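**Equipment review: Jornesis hand-held gripper pair**
Prepared for Kinthorpe by Ansel Mahmoud
Friday, January 12, 2018

The Jornesis pair was reviewed as a means of recording small handling tasks on a table. The operator holds one gripper in each hand, and the position of each is taken from printed markers fixed to it. The set was supplied through Harkurero and replaces the older Mtshali set, in use here until June.

In ordinary handling the grippers are good. The black inner pads hold flat, hard objects well, and a desk calculator can be lifted by one end and kept at an angle without great effort.

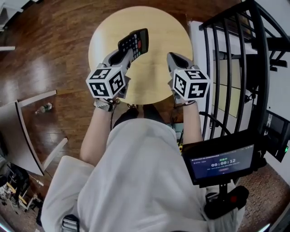 The review was nevertheless stopped early on account of a fault. Over 400 trials, the right gripper failed to open on release on 19 occasions. The trigger returned to its rest position in the normal way, but the jaw stayed shut on the object. In two of these cases the operator pulled the object free with the other hand while the jaw was still under spring load, and it then opened sharply. No injury resulted. The left gripper showed no such fault.

The maker's handbook deals with a stiff trigger but says nothing of a jaw that stays closed. Our own inspection found wear on the return link, which sits behind the jaw and cannot be reached without taking off the shell - a task of some length, with small screws that are easily lost. 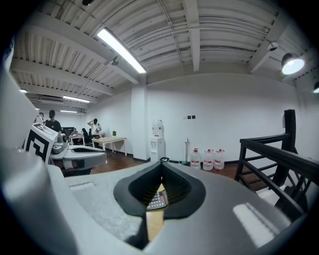 Harkurero replied within the week and sent a new link, though without fitting instructions. The part has been fitted but the trials have not yet been repeated.

Until they have been, the following applies at Kinthorpe:

- The right gripper is not to be used for recorded work.
- A jaw that stays shut must not be forced by hand. Set the gripper down and call the supervisor.
- Every failure to release is to be entered in the fault book, with the trial number.

Rating: 2 out of 5, to be looked at again after the repeat trials.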